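Leiva cell, simulated twin: setup and upkeep notes

README for the rendered set that goes with the Hinis bench arm. Read the part on calibration before you train anything on this. I have watched two groups skip it and then write to us asking why their grasps land short.

What is in it

4000 rendered episodes of a gripper working over a brown tabletop, with a wire basket and some plain cylinders. Each episode has a wrist view, joint positions, gripper opening and a success flag. I would not lean on the success flag. It is set by a height check on the object, and a cylinder that has ridden up on the basket rim can pass it.

How the cell is set up

Table height, arm base and basket position all live in cell.yaml. Change them there and nowhere else. The Fimitz importer will happily read a second copy from the scene folder if it finds one, and it won't warn you. Delete stray copies before a run.

Order of work after any change:

Load the cell and home the arm.
Open the gripper fully and check that both fingers show in the wrist view.
Step the arm down over bare table until contact registers, then write that height back to the config.
Run 5 test episodes and look at them. With your eyes, please. The log will say they are fine.

Wrist camera offset

The camera mount in the model was measured off the real bracket in October, and the bracket has been bent and straightened since. I don't believe the offset is still good to better than 2 mm. If your policy needs more than that, measure your own.

Known faults

Far table edge renders with stair-step jags in the wrist view. Turning up sampling helps a little and slows everything down. We left it.

Objects near the left side are often only partly in view. Any pose label for those comes from the simulator state and says nothing about what a vision model could recover.

The Flollent contact settings are stiff. Thin rods and fast finger closing don't mix, and objects sometimes jump. Lower the closing speed before you touch the solver.

About the 99 percent

An older version of this file claimed 99 percent agreement between the twin and the real cell. That figure compared joint angles with the gripper empty. It tells you the arm model is decent. It tells you nothing about grasping, and I'd ask people to stop quoting it.

Upkeep

Redo the contact height whenever the real table gets moved or the finger pads are swapped. Keep the old
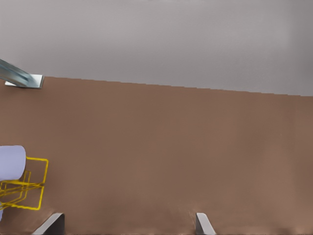
config file next to the new one, with the reason for the change in the first line. "Fixed offsets" is not a reason.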